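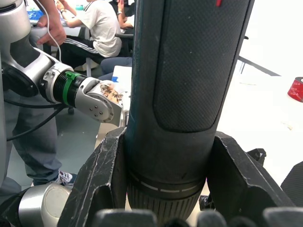

May 11, 2018
Gripper comparison, Kudatell fingers vs. Hivel fingers, right arm

Carried on from the April list. The wrist camera is back on the right arm with the new mount and the stiffer screws. Camera serial goes to the second port now, the first one drops packets when both arms are enabled. Please leave it that way until the Lernley controller gets its update.

Setup. Both arms on, left arm in free drive so it can be moved by hand out of the way. Right arm holds position. Gripper force at 50 percent for the first round. Kudatell fingers, the old black pair, pads not replaced. They have scratches and dust on them and I decided to leave them as they are, so that we compare against what we have been using all along.

Test part is the black cylinder with the raised grip panel on one side and the ribbed collar further down. It is a nuisance part because there are three surfaces on it: the smooth body, the knurled panel, and the grooves under the collar. A grip that is fine on one is not always fine on the others. For this round the fingers close on the sides of the body, one left and one right. The red mark near the top is a handy reference for rotation. If it has moved in the camera view after a lift, the part has twisted in the fingers.

Kudatell, smooth body: held on every lift at 50 percent. Slow twist when the wrist goes past horizontal. You see it on the wrist camera well before you see it from the side.

Kudatell, across the grip panel: worse than I expected. One finger lands on the panel edge and the other on plain body, so the part sits tilted. Centering the fingers by hand fixed it, but the script does not know how to do that yet.

Kudatell, below the collar: skipped. Fingers touch the collar before they are fully closed.

Hivel fingers, same program, same force: no twist on the smooth body. They leave a faint rub line on the part that wipes off. Across the panel they tilt too, a little less. The tips are longer, so they do reach below the collar, and the grooves hold nicely in that direction. The downside is the camera view. With the Hivel pair on, the tips cover more of the lower part of the image and the detector loses the collar line in poor light.

Camera notes. Exposure was set at 1000 to start with. The white background on the right side of the view washes out and the dark part stays matte black, though its fine texture still shows. Went up to 1033 by mistake while typing and left it, no visible difference. Auto exposure is no use here: every time the left arm moves through the view it hunts. A dark mat behind the part would probably do more than any setting. The collar line is the best feature to track, the red mark is second. Forget the knurling, it shimmers when the wrist moves.

Free drive on the left arm is heavier than last month. The joint by the green ring feels sticky when you push it from the upper link, fine from further down. No fault on the Lernley screen. Might be the payload value, which still has the old tool in it. The flange is bare apart from the tape, so it should be set to zero. Change that before anyone opens up the joint.

Log files are on the Escobar share under grippers, 4 folders, one per finger and force setting. The second Kudatell folder has a bad start: the first lift was triggered with the camera still paused, so skip that one when plotting.

To do:
Set left arm payload to zero, try free drive again
Dark mat on the right side
Repeat Kudatell with new pads
Panel facing the camera, then turned a quarter
Ask Hivel about shorter tips
Reprint the label for the camera port, the old one fell off again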